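Training the two-arm insertion policy in simulation

Before you start, finish the Grelum install and check that the two-arm scene loads without warnings. You need a GPU machine and enough disk space for 1000 episodes.

Step 1. Set the fixture poses. Open the scene config and enter the positions of the upright fixture and the slotted plate relative to the perforated board. Measure from the center of a hole, not from the board edge. Myrto Stefanou's script converts hole numbers to meters.

Step 2. Record demonstrations. Run the scripted expert with 200 different seeds. One of ours failed to save, so the results below use 199. Delete any episode where the arms touch each other.

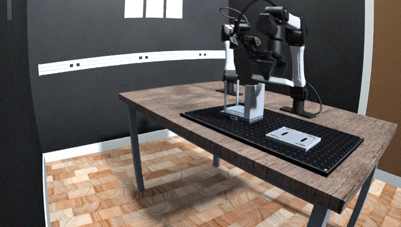
Step 3. Turn on randomization. Vary the lighting, the wall colors and the table texture in every episode. Leave friction fixed for the first run. Changing friction and visuals together makes a bad run hard to diagnose.

Step 4. Train. Start with the default settings and stop at 3000 updates. On our machine this takes almost a full night. If the loss goes flat early, lower the learning rate by half and restart from the last checkpoint.

Step 5. Evaluate. Run 1000 episodes with new seeds and log grasp failures and insertion failures separately. Daryna Pylypenko found that most of our misses came from the grasp, and a wider spread of start poses in Step 2 helped more than longer training.

Save the config file with each checkpoint. The evaluation script reads the fixture poses from it.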